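Plukton reworks hose routing and bin mounting on KUKA picking cell

Plukton has changed the way it dresses the arm and fixes the bin on its mixed-item picking cell, after a run of stoppages in August that were traced to the hose package. The cell returned to daily use in the same month.

The work was led by Soledad Carrasco, who maintains the company's test equipment. According to her service notes, the hose had been tied too tightly behind the wrist. When the arm reached low into the bin and turned the gripper, the slack ran out and the controller stopped on a torque limit.

The hose now runs in a wide loop past the wrist joint and is tied to the cables farther back on the link. Carrasco set the loop with the arm at its lowest reach, then jogged the wrist through its full working range at 5 percent speed before closing the tie. Two worn fittings were replaced at the same time.

The second change concerns the bin. It had been held by tape alone and was creeping on the table when the gripper touched a wall, which put the taught positions out by as much as 15 mm. It is now clamped at the rim. After clamping, the bin frame was taught again from the corners and the wall clearance reset in the controller.

"A clamp takes up room the arm used to have," Carrasco said. "You have to add it to the collision model before you run anything, even slowly."

Dagim Ejigu, who writes the grasp software under the project name Dukimen, said the cell is checked with a short set of picks using soft and rigid items together. Gloves are kept in the set as they fold under the fingers and tend to lie across other objects.

The new routine calls for a look at the hose ties and clamp screws after every 60 hours of running. The ties are replaced if they have slid along the link - retightening is no longer allowed. Plukton plans to use the same hose layout on a second cell.
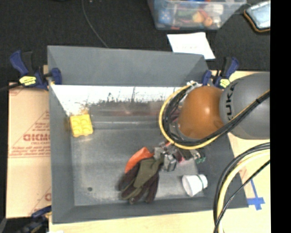 The KUKA arm over a glove in the clamped metal bin, with the yellow hose looped at the joint.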